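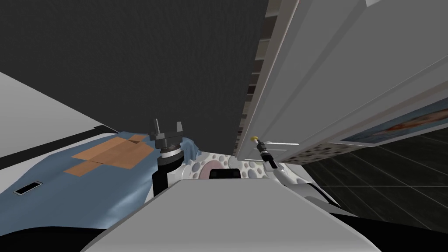 Sukari is a collection of menus and opening notices from short-lived bars, cafés and supper clubs in Cosley, the sort of place that takes over an empty shop for a fortnight and is gone before you've got round to booking. We started keeping them for our own amusement and then rather lost control of the pile, so now it's a dataset and you are very welcome to it. Please be patient with the older entries. Plenty of notices are like the framed picture by the white cabinet, where you can make out an orange and reddish shape on blurry blue-grey and would be hard put to say more: there's clearly an event in the middle of it, but the address, the hours and the price of a pint are anyone's guess. We've kept those in, with the gaps left as gaps.

## What you get

There are two files, and they are meant to be used together.

- `places.csv` has 100 rows, one for each pop-up, with its name, street, opening month and kind (bar, café, supper club or "other", which covers a multitude of sins).
- `menus.csv` has 3000 rows, one for each thing you could order, with the wording exactly as it stood on the menu, spelling and all.

The `place_id` column joins one to the other. Only 93 of the places have any menu lines at all. The rest opened, and in a few cases closed again, without a menu ever reaching us — we live in hope of a kind soul with a drawer full of old flyers.

Prices are in pounds and are what was printed. Where a drink was free with a ticket, the price is `0` and the `note` column says so. Where there was no price on the menu, the cell is empty, so do take care that your software doesn't quietly turn the one into the other. Ours did, and for most of July the cheapest cocktail in Cosley was a very expensive one.
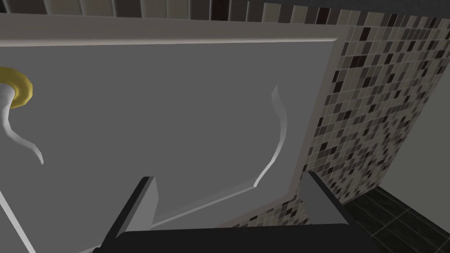

Can I use this to work out which pop-ups made money?

Takings aren't recorded anywhere in the files, and a long menu or a steep price is a poor guide to how busy a place was, so you'd need another source for that.

## Where it came from

The bulk of the notices came from the back pages of the Bustamante listings sheet, which we typed up by hand over a good many evenings and a good many biscuits. The remainder were sent in as flyers or copied from chalkboards. Dish names were then sorted into broad groups with Ummont, a little script kept in the `tools` folder, and checked by eye afterwards. It still thinks a Scotch egg is a drink, and we correct that one by hand each time.
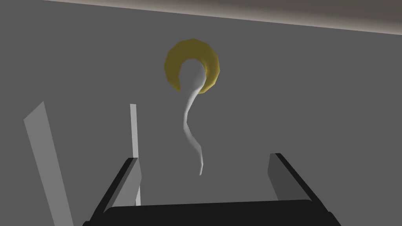 A reader wrote to tell us that the supper clubs ought to be split from the bars altogether, as a set menu at one price per head makes nonsense of any average taken across both. We think that's quite right. For now the `kind` column will let you filter them out, and the next release will have a `set_menu` column as well.

## Sharing and corrections

Use it for whatever you like, so long as you mention Sukari by name and don't sell it on as your own. If you spot a mistake, open an issue with the `place_id` and, if you have it, a scan of the menu. Corrections go in with each release and are listed in `CHANGES.md`, newest at the top.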